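Bench tips: getting cleaner marker tracking out of your software

Posted by Ezequiel Zavala in Workshop Tips, 10/29/23

I get so many messages about this one! People print a square marker, stick it on a gripper, fire up the detector, see the little colored axes pop up on screen and think the hard part is over. Then the pose starts to jitter, or it flips over for a moment and the planner sends the arm somewhere silly. Most of the fixes are cheap and a lot of them are software settings you already have, so let's go through the ones I use on our Mostyn builds.

Print the marker at full scale. Turn off "fit to page" in the print window, then measure the black square with a caliper and type that number into the config. The detector has no other way of knowing how far away the thing is. A marker that's 5 percent small gives you a distance that's 5 percent wrong, every single time, and you'll spend an evening blaming your calibration (I did).

Leave a white border. Detectors look for the edge where black meets white, so don't trim right up to the pattern with your good scissors. I keep a margin at least as wide as one of the small blocks in the pattern, wider if I have the room.

Use stiff card and matte paper. Glossy paper catches the overhead tubes and washes out half the pattern at certain angles. Floppy paper curls, and a curled square is no longer a square as far as the math is concerned.
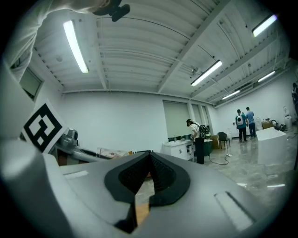 Marker card on the gripper finger, tilted toward the camera, with the tube lights overhead.

Give the marker a bit of tilt. A marker seen dead flat is where you get those nasty pose flips, because two answers fit the corners almost equally well. With some angle on it the solver has a much easier choice. If your software reports the error for both answers, log both! When the two numbers sit close together, hold the last good pose for a frame or two and don't pass the new one to the planner.

Lock the exposure. Auto exposure loves to hunt when there are bright tubes in view. Set it by hand, go shorter than you think, and bring the gain up if you have to. Motion blur hurts corner finding a lot more than a little grain does. If you get dark bands rolling down the picture, try an exposure time that matches the flicker of your lights.

Crop before you detect. Our Nostell tracker only searches a box near where the marker was last seen and goes back to the whole image when it loses it. That took my detection time from 27 milliseconds down to 11 on the same old laptop, and false hits from blinds and window frames pretty much went away.

Filter, but gently. I run a small median over the last 5 poses and then a light smoothing pass. Too much smoothing feels wonderful on the graph and terrible in the controller, because now your arm is reacting to where the gripper used to be. Smooth rotation as quaternions too, please, not as three separate angles. You'll thank yourself the first time yaw wraps past 180.

Tell the planner about the card. This is my favorite one because it's so easy to forget. The marker sticks out from the finger, and if your collision model only has the bare gripper in it, the planner will happily scrape the card along a table edge. Add a thin box to the model, pad it a little, done. Same goes for cables.

Keep a test recording. Save one 20 second clip with slow moves, fast moves and a few moments where the marker is hidden, and replay it every time you touch a setting. I name mine by the month (the April one is still the meanest) and it has caught more bugs than anything else I do.

Next up I want to write about time stamps, and how to line up camera frames with joint readings when the two clocks drift. If you've got a trick for that, send it over and I'll try it on the bench!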